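Teaching two arms to build a chair

At Trerkitz, the working day starts with furniture. The team is teaching a pair of robot arms to put together a plastic chair, and the teaching is done by a person who moves the arms by remote control. We spoke with the operator who leads this work.

"In the first week I was very proud and very slow," she told us. "One chair needed 40 minutes. Now I need four." She has recorded 68 full assemblies since August, and she keeps only the ones she would like the robot to copy.

What makes a good recording? "Calm hands," she said. "If I hesitate, the robot learns to hesitate also. I prefer to stop and begin again."

The legs are the difficult part. One gripper must hold the seat still while the other brings the leg to its socket. "With my own fingers I feel when the leg is not straight. Through the controls I feel almost nothing, so I must look very carefully."

She has also tried guiding the arms directly by hand, at her former employer, Drekance. It was easier to learn, she said, but with two arms she often wished for a third hand.

The last leg is her favorite step, and she asked us to wait for it before our next question.

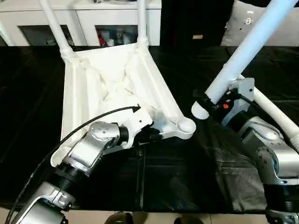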